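Zovuvard Foundation opens travel and housing grants for first-year students from Bistberg

Applications accepted until the end of May

BISTBERG, October 19, 2022 – The Zovuvard Foundation today opened a new grant programme for young people from Bistberg and the villages near it who will begin their university or college studies next autumn. The programme is called the Skarkar Grants. It will help students with the costs of moving away from home, such as train tickets, the deposit for a room, bedding and kitchen things, and the first month of rent.

The foundation has given book grants to students of the area for many years. In the last application round it received 123 applications, and many of the applicants wrote in their letters that books were not their greatest worry. They had a place to study, but they did not have the money to travel there and pay for a room before the student support began to arrive.

"We read the same thing again and again," said Irja Kinnunen, chair of the foundation. "A young person has worked hard and has been accepted, and then the family must find a deposit in two weeks. Some of them borrow from relatives, and some of them wait one year and start later. We wanted to give help at the moment when it is needed."

Ten grants would not have been possible without new donors. The largest part of the money comes from the family of the late Bistberg shopkeeper Hsieh, whose shop on the harbour street sold school supplies to several generations of pupils. The family has promised to support the programme for six years. Smaller gifts came from 478 private persons who answered the foundation's spring letter.

Who can apply

An applicant must have lived in Bistberg or in one of the neighbouring villages for at least the last two years of school. He or she must have applied for full-time studies at a university, a college or a vocational school which is too far away for daily travel. There is no limit of age. Persons who return to studies after working life or after caring for children at home are also welcome to apply.

School marks are considered, but they are not the most important point. The foundation looks first at the financial situation of the household and at the applicant's own letter. The letter should be no longer than two pages and it should tell what the applicant wants to study and what costs he or she expects. A teacher, an employer or another adult outside the family should write a short statement. The form for this statement is included in the application papers.

Students who already receive a book grant from the foundation may apply for a Skarkar Grant as well. The two grants are decided separately.

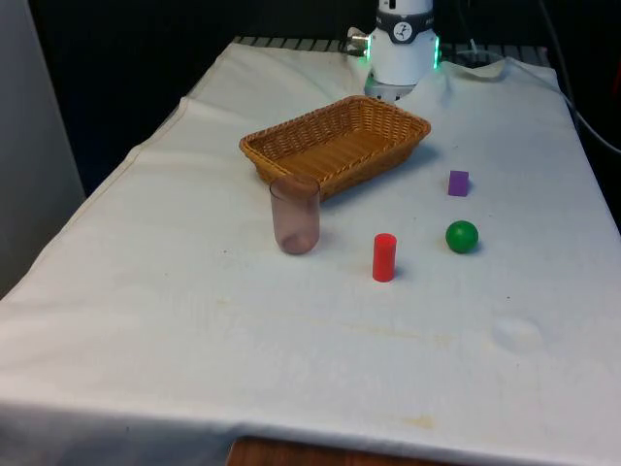
White robot arm over a cloth-covered table.

How the grants are paid

In total 10 grants will be given in the first year. Each grant is paid in two parts. The first part is paid in summer, when the student has sent a copy of the letter of acceptance. The second part is paid when the studies have begun and the school has confirmed the registration. If a student changes to another school before the autumn, the grant can be moved with him or her, but the foundation must be told about this in writing.

The applications are read by three persons. They are Elsa Honkanen, a retired teacher of mathematics, Oskari Juntunen, who received a book grant himself and now works as a nurse, and Þröstur Vigfúsdóttir, who is responsible for student housing matters at the foundation. Names and addresses are removed from the papers before the reading.

"I remember that I slept on the floor of my cousin for my first weeks," said Juntunen. "It was fine, but it is hard to read anatomy on a floor. I hope that these students can have a bed and a table from the first day."

Besides the money, each student will be offered a contact person who has studied in the same town or near it. The contact person can help with questions about rental contracts, bus cards, doctors and similar practical things. It is voluntary for the student to use this help, and it has no effect on the payment.

Information evenings

The foundation will hold two information evenings for applicants and their parents at the Bistberg library, one before the winter holiday and one in early spring. Coffee and sandwiches will be served. The exact dates will be published on the foundation's notice page and sent to the schools. Families who cannot come may ask for the same information by telephone.

Application papers can be collected from the school offices, from the library and from the foundation's office, or they can be requested by post. Decisions will be sent to all applicants by letter, also to those who do not receive a grant.

Contact for the media
Ilari Miettinen
Communications, Zovuvard Foundation, Bistberg

About the Zovuvard Foundation
The Zovuvard Foundation supports the education of young people and adults in Bistberg and its neighbouring villages. It gives book grants, travel and housing grants and small grants for school clubs. The foundation is financed by private donations and bequests.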